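Toilet runs for a few seconds every hour or so - replace valve or whole toilet?
Bathroom and Kitchen Plumbing > Toilets

drywell_74
Bought this house in April and the upstairs toilet refills by itself, day and night. It's a Brikska one-piece, 9 years old going by the date inside the tank. I put food coloring in the tank and it showed up in the bowl. The plumber I called wants to swap the whole toilet and quoted me $2,125 for that plus a new shutoff. Is that normal?

pipe_dope
No. Color in the bowl means water is getting past the seal at the bottom of the flush valve. On most of those you twist the canister a quarter turn, lift it out and change the rubber ring. Shut the water off first.

millrace
I'd replace it. One-piece toilets that age get hard to find parts for, and you'll be back in there in a year.

pipe_dope
Disagree. Prongate makes a seal kit that fits a lot of canisters. Take the old ring to the store and match it.

drywell_74
How do I get the lid off without breaking something? I don't see a handle on the side.
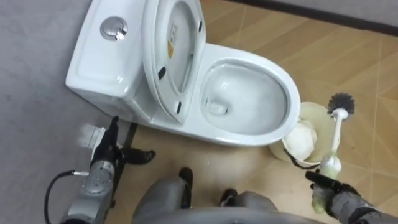
hallbath
I had the same leak in my rental and did the seal myself. Took me most of a morning, mainly because I didn't know how the lid came off. When the flush is a round chrome button set in the top of the tank lid, don't just yank the lid up. On mine the button unscrewed counterclockwise and then the lid lifted straight off. Others have a rod that stays with the valve. Put the lid on a towel on the floor, away from where you're kneeling.

millrace
And if the lid cracks you can't buy one. That's my point about parts.

hallbath
Then don't drop it. I've had mine off 2 times and it's fine.

tealgrout
Check the water level too. If it's up at the overflow tube, the fill valve is the problem and a new seal won't help. I put a Plilex fill valve in mine and had to lower the float right away.

drywell_74
Level is an inch under the overflow. I'll try the seal. Rivera Supply has the kit in stock.

pipe_dope
Wipe the seat the ring sits on before you put the new one in. Scale there will make a new ring leak the same as the old one.

millrace
Still want the shutoff looked at. If it's original and stiff, don't force it - use the main.

drywell_74
Shutoff is stiff, so main it is. Will post back after I do it.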